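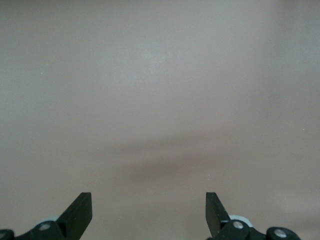

Plaltari is a small table of English names for quiet colors: the grays, beiges, taupes and off-whites which house paint sellers call "neutrals." It is made for people who study how words are used, and also for anybody who must write a paint catalog. These colors are difficult to name. A smooth matte surface can look silvery gray toward the top and a little pinkish brown lower down, and one person will write "greige" for it where another writes "mushroom." Both answers are kept in the table.

Contents

The main file, names.csv, has 532 rows. Each row is one name given to one color card. There are 178 different cards. The file cards.csv gives the card number, the measured color value and the finish (matte, satin or gloss). The file notes.txt holds longer comments, up to 3000 characters each, in the spelling of the person who wrote them.

Columns in names.csv

card_id: number of the card, same as in cards.csv
name: the name as it was written
name_clean: the same name in lower case, without extra spaces
light: day, lamp or mixed
sure: yes, no or empty

How the names were collected

The cards were shown in the reading room at Hepburn during August. Every person received 20 cards in random order and wrote the first name that came to mind. It was permitted to leave a card without a name, and such answers are not included. The cards were printed by Curudby on one kind of paper.

Known problems

The word "gray" was also written "grey." In name_clean we changed all to "gray," but in the name column you will find both.

Some names are from food (oatmeal, putty was also counted as food by mistake in version 1). Please do not use the old food column, it is removed now.

Cards seen under a lamp received more warm names. If you compare cards, please compare inside the same value of light.

Gloss cards are few. I would not make any strong statement from them.

Changes

Version 2, December 16, 2024: food column removed, empty values in "sure" corrected, three double rows deleted.

Use

You may copy and change the files if you mention Plaltari and the version. Corrections are welcome, please send the card number together with the row.

Print this page | E-mail this page

Related items
Orkgate list of wood stain names
Names for whites: reading notes
How to measure a painted card at home

Contact | Copyright Plaltari | Back to top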